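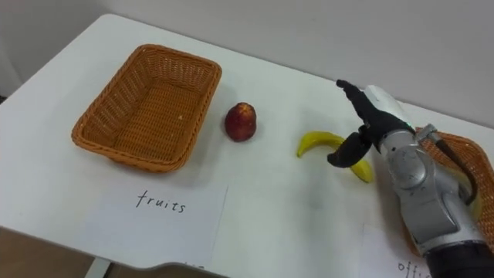
What should I budget for first? The table and the small stuff — I'd settle those before you sign for an arm.

Section 2: Planning your sorting station

1. Measure the spot. I set aside 138 cm of wall for the Sepp desk.
2. Price two matching baskets and some paper for labels. My whole basket line came to $19.
3. Ask Honura for a quote with spare hand parts included. My spares quote was $131, and I nearly forgot it!

Note: Shipping is billed separately, so leave a line open for it.
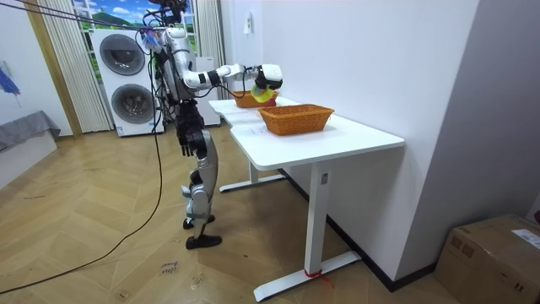 Fig. 2. Cloth held over the farther basket.

4. Plan your cable route before delivery day.

Caution: Keep walkways clear of cables — I'd put cable covers on the same order.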